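Floral Design Practicum, project report
March 2022
Written by Eino Kinnunen

So, my project was flowers. Specifically, how to lay out and put together a small mixed arrangement without wrecking the stems or losing my temper, and I managed one of those most of the time!

## Why I picked this

I wanted something I could do with my hands. In December I helped my aunt put together table pieces for a dinner, and I was terrible at it. I kept grabbing whatever stem was closest, jamming it in the vase, pulling it back out, and by the end half the leaves were on the floor. She told me florists lay everything out flat first so they can see what they've got. I figured that would make a decent project: does laying out first really help a beginner, or is it just one of those things people say?

## What I used

- hydrangeas, pale blue
- roses, red
- loose leaf sprigs for filler
- a plain vase from the supply closet, the one with Plikaro on the bottom
- snips (borrowed, and dull, more on that later)
- a long white table

I kept the flower list short on purpose. My first plan had a lot more in it, and my advisor crossed out most of it with a very thick pen. Fair enough. Big round blooms plus one strong color is already plenty to deal with when you're new.

## How I did it

I made 31 arrangements over the whole project. For the early ones I worked the way I used to, straight from the bundle to the vase. For the rest I laid everything out first. I wrote down how long each one took and gave it a score out of 10, and I got my classmate to score it too so I couldn't just be nice to myself. (She was not nice to me. Thanks a lot.)

My layout rule was pretty loose. Flower heads toward the far side of the table, stems toward me, big stuff grouped together and the rose where I could see it against the blue. Then the sprigs. I tried being super neat about it at first, with every stem perfectly straight, but that ate up so much time that it canceled out whatever I was saving later.

## What happened

My slowest arrangement from the bundle took me 900 seconds, and I remember every one of them. The best one with a layout took 328. Some of that is just practice, I know, so I went back near the end and did a few more from the bundle to check. Those were quicker than my early tries but still slower than the laid-out ones, and the scores were lower too. The classmate gave one of them an 8, though, so it isn't like the old way never works.

The thing I didn't expect was how much the table changed which flower I picked first. Working from the bundle I always went for the rose, every single time, and then had to build around it. With everything in a row I started with the hydrangeas, which take up the most room, and put the rose in last.

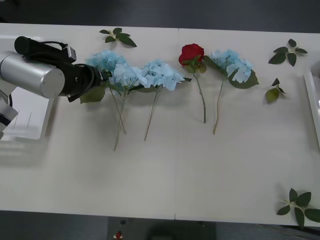

Crossed stems were my biggest headache. Hydrangea heads are so wide that if you want them close together, the stems end up over each other, and then you pick up one and drag its neighbor along. I ended up lifting from the top of the pile and holding the other stem down with a finger. Slow but safe. I also bent a couple of leaves by leaning on them, so now I look before I put my elbow anywhere.

## What I'd change

Sharper snips, please. Dull ones crush the ends and I'm pretty sure that made my later vases look sad sooner, but I didn't measure it so I can't claim it. I'd also try a second vase shape, since mine had a narrow neck and I suspect it was doing part of the work for me.

I'd get more than one extra person to score, too. Two opinions is thin, and one of them was mine.

My notes and the full table of times are in the blue binder on the shelf by the sink. Please put it back when you're done with it!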